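4.3 采集抓取示例

本节说明如何用料箱工位为抓取模型录制示例。开始之前，请先完成4.2节的相机标定，并确认控制柜已上电。Stondine录制程序需与机械臂控制器处于同一网段。

准备料箱

1. 将灰色料箱放在台面中部，箱口朝上，用夹具固定在箱沿上。用手推动箱壁，料箱不应移位。
2. 检查夹具手柄的朝向。手柄应朝向箱外，不得伸入箱口上方。
3. 从Uchida物料盒中取出本轮清单上的物体，散放到箱底。不要摆成行，也不要刻意让物体互不接触。
4. 透明包装袋等反光物体按清单放入，不得用不透明物体代替。

注意：箱底的划痕和污迹不影响录制，无需清洗。如更换料箱，须重新执行4.2节。

检查线缆

5. 以手动模式将机械臂移到料箱上方，缓慢转动末端关节，正反方向各一次，观察线缆环是否留有余量。
6. 线缆如有绷紧，松开最近的扎带，重新留出弧度后再固定。

警告：手动模式下，操作员应始终手持示教器。线缆缠住夹爪时立即按下急停，不要用手拉扯。

录制

7. 在Stondine中新建任务，任务名填写Cisano加三位轮次号。同一轮次内不得改名。
8. 将速度上限设为50%，点击“开始录制”。
9. 引导夹爪接近目标物体，闭合，提起，移到箱口以上停顿，再放回箱内。放回位置应与原位置不同。
10. 点击“结束”，为本条示例选择标签：成功、滑落、抓空或中止。

图4-6　机械臂伸入料箱，箱底散放积木块及其他小件

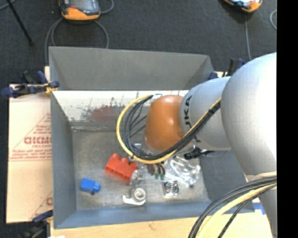
料箱工位，JAKA机械臂，箱沿以夹具固定。

11. 每录完20条，停止机械臂，将箱内物体重新打散一次。靠箱壁的物体不必移开，模型需要这类样本。
12. 一轮录满后点击“上传”。进度条走完之前不要关闭程序。

说明：抓空和滑落的示例同样上传，不要删除。只有录制中途有人手进入箱内的示例才标为“中止”，训练时会自动剔除。

数据量参考

单个物体组合的首次训练需要约955条示例。少于此数时程序仍可启动训练，但会给出提示。增加新物体后，不必重录已有组合。

常见问题

录制按钮为灰色：示教器仍处于锁定状态，解锁后重试。
画面与动作不同步：关闭其他占用网络的程序，重启Stondine，错误代码9也按此处理。
上传中断：重新点击“上传”，已完成的部分不会重复发送。

标签规则由Masanobu Tsuchiya维护，如需增加标签，请向其提交申请。使用Skovenska夹爪的工位，第9步的闭合力设置见附录B。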